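¿Merece la pena pagar el tratamiento antiácaros del colchón o es un cuento?

Publicado el 14 de febrero de 2026 en Hogar y descanso

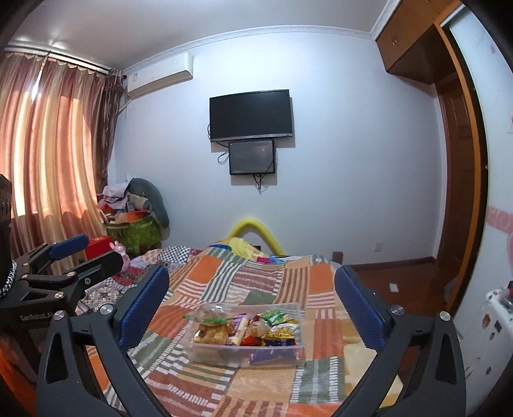 Hace un mes cambiamos de cama y, con el pedido, la tienda (Moldovan, la del polígono) nos quiso colocar un «plan de higiene» de la marca Prollerine: una visita al año, aspiración profunda, lámpara ultravioleta y un espray que según el folleto «elimina los alérgenos de raíz». Son 40 euros por visita si se firma el plan entero, más si se pide suelta. Dije que me lo pensaba y desde entonces me han llamado dos veces.

No soy alérgico, que yo sepa. Mi hija estornuda por las mañanas, sobre todo en invierno, pero el médico no le ha dado mayor importancia y no le han hecho pruebas. El comercial me soltó una cifra de millones de ácaros por colchón y cuando le pregunté de dónde salía me enseñó el mismo folleto.

Lo que quiero saber es si alguien ha notado una diferencia de verdad, de esas que se notan sin que te las cuenten antes. También si lavar las sábanas a 60 grados y ventilar da para lo mismo. Vivimos en Rernville, planta baja, casa tirando a húmeda, por si cambia algo.

sabana_bajera
3 respuestas

persiana_rota
Yo contraté algo parecido con otra empresa hace tres años y lo dejé después de la segunda visita. El técnico pasa la aspiradora, te enseña el filtro con un polvillo gris y pone cara de preocupación. Pues claro que sale polvo. Pasa la tuya por el sofá y sale igual. Eso no demuestra que haya ácaros, ni que los hubiera, ni que se hayan ido.

Con la lámpara tengo más dudas todavía. La luz ultravioleta actúa sobre lo que le da directamente, y lo de dentro del colchón queda a oscuras. Además, lo que da alergia son sobre todo los excrementos y los restos, que siguen ahí aunque el bicho esté muerto. Esto último no lo digo yo, me lo explicó la alergóloga cuando le llevé el folleto.

Lo que a mí me recomendaron, y que sigo haciendo:

Funda antiácaros de las que cierran con cremallera por los seis lados. Tejido tupido, sin plástico que cruja. La compré en una mercería, se lava un par de veces al año y listo.
Ropa de cama a 60 grados cada semana o cada diez días. A 30 queda limpia a la vista, pero a los ácaros les da bastante igual.
No hacer la cama nada más levantarse. Abrirla, destaparla y dejarla airear un rato.
Un higrómetro barato. Si la habitación pasa mucho tiempo por encima del 50 o 55 % de humedad, ahí está el problema, y eso no lo arregla ningún espray.

En una planta baja húmeda yo empezaría por lo último. Un deshumidificador decente cuesta lo que varias visitas y lo tienes todo el año.

Y otra cosa: lo de los estornudos de la niña, primero pruebas. Puede ser alergia a los ácaros, puede ser la calefacción, puede ser el gato del vecino. Gastar antes de saberlo es comprar a ciegas.

rastrillo_1324
A mi nos fue bien!! Lo hicimos en septiembre y la habitacion olia muchisimo mejor. No se si por el producto o por la ventana abierta toda la tarde, pero mi marido dice que duerme mejor. Yo lo recomiendo.

lanaymuelles
Trabajé 18 meses en una tienda de colchones, no en la tuya, y los planes de higiene daban más margen que las almohadas. Con eso no digo que sean una estafa -- alguien viene y aspira, y aspirar no hace daño --, pero el precio va por la firma en caliente, justo cuando acabas de gastarte un dineral y te da miedo estropearlo.

Antes de firmar nada, pide por escrito qué producto usan y la ficha de seguridad. En mi tienda trabajábamos con uno llamado Rastalero y casi ningún cliente preguntaba qué llevaba. Pregunta también si mojan el colchón, porque en una casa húmeda echarle líquido a una viscoelástica y ponerle la funda encima me parece mala idea. Y mira la permanencia: algunos planes se renuevan solos.

En lo de la funda coincido con la primera respuesta. En los 60 grados también, con el matiz de que hay edredones que no lo aguantan, así que mira la etiqueta.

sabana_bajera
Gracias a los tres. He pedido la ficha por correo y de momento no me han contestado, aunque llamar han vuelto a llamar. Compraré la funda y el higrómetro y pediré cita para las pruebas de la niña. Lo del olor mejor con la ventana abierta me lo creo.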